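News > Community > Press Releases

Irncombe Swap Room to Reopen in November With Sorting Bins for Small Household Items

IRNCOMBE – The Irncombe Swap Room will reopen in November after a break for new flooring and shelving. Residents can again drop off small household items they no longer need and take home things they can use, free of charge.

The room is on the ground floor of the Fung Building, next to the Brultum Street parking lot. It will be open every morning from 9:30 until noon, with one late opening a month that runs until 8 p.m. Dates for the late openings will be posted on the door.

The Swap Room took in 1,003 items in its last full season. Most were kitchen goods, toys and bathroom items. Clothing was not accepted then and will not be accepted now.

The main change for visitors is how items are handed in. In the past, people put their things directly on the shelves. From November, everything goes into a gray bin at the front of the room first. Staff will go through the bins, wipe down what needs it and move each item to the right shelf: kitchen, bath, play or desk.

"People come in with one bag that has a bit of everything in it, and they should not have to work out where it all goes," said Cheuk-hei Yuen, who manages the room. "Put it in the bin and we will take it from there."

The bins were passed on by Zalar, a local storage company, which also gave 23 shelf units. The bins are used and show wear.

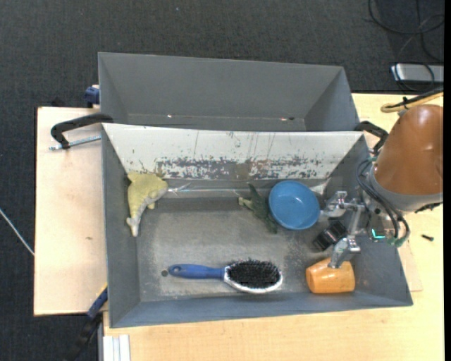 Toys, a blue bowl and a hairbrush in a sorting bin at the Irncombe Swap Room.

Items must be small enough to carry in one hand. The room can take bowls, cups, plastic containers, toys, brushes, combs, picture frames and desk supplies. Brushes and combs should be free of hair. Toys with batteries should be handed in with the batteries removed. The room cannot take knives, medicine, car seats, light bulbs or anything with a cracked edge.

Each household may bring up to 50 items a month. There is no limit on what visitors can take, but staff ask that people take only what they plan to use.

Cheng-en Hsiao, who oversaw the work on the building, said the new shelving gives the room space for more than 1,000 items. "We were stacking things on the window sills by the end of last season," Hsiao said. "Now there is a place for them."

Visitors should use the side entrance on Brultum Street. The front door of the Fung Building stays locked in the mornings. A ramp is available at the side entrance, and short-term parking is free before noon.

Questions can be left at the Swap Room desk during opening hours.

Filed under: Reuse & Recycling, Around Town
Shares 23 | Comments 0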